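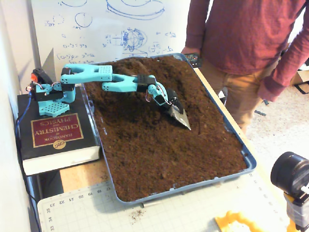
Progress report to the Wundholm fund, 20/02/2021

We are glad to tell you that the Flavden indoor growing project is well under way, and thank you again for your patience over the winter! The soil came in December, a little later than we had hoped, and we have been getting the trays ready for sowing ever since – turning the soil over, breaking up the lumps and opening the furrows. Of the 10 trays we planned, seven are filled. We have spent 3154 of the grant so far, most of it on soil and trays. Seed from Plelambridge is on order.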